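4 min read

We use cookies to improve your experience. Accept / Manage settings

Progress report: gripper maintenance and setup, Erness handheld unit
Prepared for Lesego Magagula, Mathebula program office
4/18/20

Work since the January report covered three items: finger alignment, contact pad wear, and marker tracking.

Finger alignment. Both fingers were removed and refitted after Rimantas Priedītis measured a 2 mm offset at the tips. The mounting holes on the left finger had worn oval. That finger was replaced from stock and the offset is now below what our gauge can read. One spare finger remains.

Contact pads. Pads are now changed after 40 hours of use. The previous interval of 76 hours was too long; grip on smooth plastic dropped well before the change was due. Shayne McKinnon has added the new interval to the maintenance sheet. Pad cost rises accordingly and is shown in the Grotetti order, attached separately.

Marker tracking. Finger opening is read from one square marker on each finger. Dropouts were traced to glare on the laminated prints. Reshma Ngcobo reprinted the set on matte stock, and no dropouts were logged in the last seven sessions. The width table was then recalibrated against the Dradevitz gauge blocks.

Grip checks use ordinary household items of mixed size and finish.

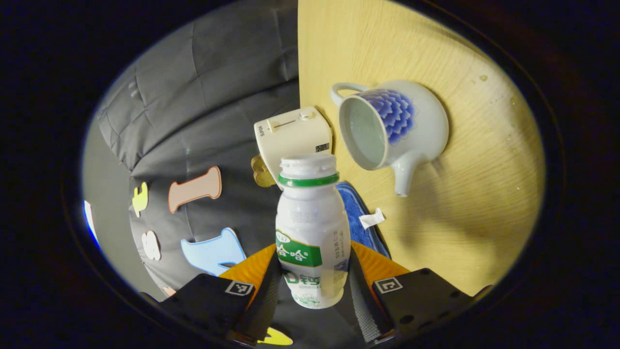
Fig. 1. Small drink bottle held upright between the padded fingers, marker on each finger.

Open items: the screw that sets finger preload still backs out under vibration. A thread-locking compound is on order. Snædís Þrastardóttir will rewrite the setup procedure once the preload value is fixed. No change to the budget total is requested for this period.

Subscribe to our newsletter for project updates.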